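Search this site Go

30/11/2024
Posted by Bangash

So I finally made it to the open day at Fimodholm! I'd been meaning to go back in September but the tickets went in an afternoon, and this time I set an alarm. It's a 40 minute bus ride out past the ring road, and the coffee is three dollars and terrible (bring your own).

My one question going in was whether any of these machines could do my chores yet. Zornach had the big booth by the entrance, with a folding arm that took on a T-shirt while a crowd of us stood there rooting for it. It got there in the end, sort of. My sister folds like that.

The place I stayed longest was the Stornalon room at the back, where it's all tabletop work, sorting and tidying mostly. I do a lot of that at home, with three kids and a kitchen drawer I'm scared of, so I pulled up a stool. 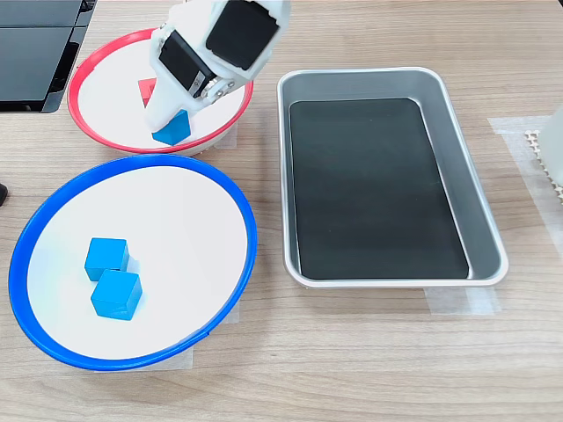

Cubes and plates at Stornalon: two blues in the blue-rimmed plate, a red and a blue over at the red-rimmed one.

I asked one of the engineers how far this was from clearing a dinner table and she laughed and said wet forks are a whole other department. Fair enough! She also told me they'd logged 3,000 tries at small pick-and-place jobs since the spring, and that shiny stuff and floppy stuff still give them the most grief. That's pretty much everything in my sink.

Would I buy one? No, not at any price they hinted at. But I can see a shop wanting one for sorting screws or filling little parts bins, long before I get my dishes done. The last bus back leaves from gate 21, by the way, and the sign for it is tiny.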